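Skellcombe gets its first shared heat network this September

SKELLCOMBE. I've written a lot of announcements for Dulel over the years, and most of them were about meters. This one is about hot water, and I've been wanting to send it out for ages, so forgive me if I go on a bit!

Starting in September, 136 homes in the Vandgate neighborhood of Skellcombe will begin getting their heat and hot water from a shared ground-source network. There's no furnace in the basement and no oil truck backing down the alley. Water runs through a loop of buried pipe, picks up warmth from the ground, and passes by a small heat pump in each home that does the rest. In summer the same loop can carry heat the other way, so people get cooling too (this was the part everybody at the open house wanted to talk about, after the August we had last year).

I know heat pumps aren't new. Lots of people have one bolted to the side of the house already, and they work fine. The trouble in Vandgate is that the row houses are packed so close together that there's hardly any room for outdoor units, and drilling a separate well for each narrow lot would cost more than most families could ever get back. Sharing the digging changes the math. We drilled 60 boreholes under the old rail yard and the ball field next to it, and every home on the network draws from all of them.

The underground part was designed by Ağca, a small engineering firm that had already built loops like this for a couple of school campuses. They talked us out of our first plan, which had the boreholes strung out along the streets. I grumbled at the time. Then I saw what it would've meant for the water mains and stopped grumbling.

So what does it mean if you live there? Your installer will need one working day inside the house, sometimes a bit more if your radiators are really old. Your heat pump is about the size of a refrigerator and sits wherever your furnace used to be. You'll pay a flat monthly network fee plus the electricity your own unit uses, and the fee is fixed for the first 6 years. After that it can go up, but only once a year and only after a public meeting. I'd rather say that plainly now than have somebody find it in the small print.
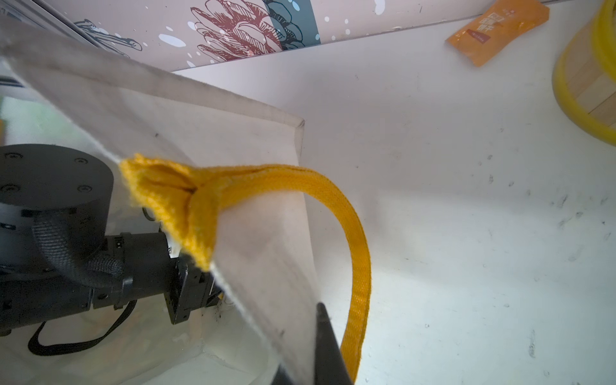 White canvas tote with a mustard-yellow woven handle.

We're connecting homes in 4 stages. The streets closest to the rail yard go first, then we work uphill toward the library. Letters with your stage number have gone out already, and if yours never showed up, please call the front desk and we'll look it up while you're on the phone. Renters can call too. You don't need your landlord's account number, just your street address.

A few things I get asked a lot. Yes, it works when it's freezing out, and the ground down at that depth stays close to the same temperature all year. Yes, you can say no. Joining is up to each homeowner, and the gas line stays in the street for now for anyone who wants to keep it. And no, the ball field isn't gone! The boreholes are capped well below the surface, the grass has been reseeded, and the league has its schedule back for next spring. The parking strip on the north side will stay fenced a while longer because we still have a pump house to finish there.

The pump house is the only piece of this you'll see from the sidewalk. It's a low brick building with two circulation pumps, one running and one waiting as a backup, along with the controls. Neighbors asked us to keep the noise down, so the walls are thicker than they'd normally be and the vents face the tracks.

We'll be posting energy use for the whole network every month on the Dulel website, starting with the first full month of heating. If the numbers come in worse than we hoped, they'll be up there anyway. A couple of other neighborhoods have already asked whether they could be next, and I'd love to say yes, but we want one whole winter of readings from Vandgate before we sign anything.

The pump house will be open for visits at 10 a.m. on the morning the first stage goes live. Wear flat shoes, the path is still gravel.

About Dulel
Dulel is a member-owned utility providing electricity and heat to homes and businesses in Skellcombe.

Media contact
Dulel press desk, Skellcombe. Site visits and interviews can be arranged through the front desk.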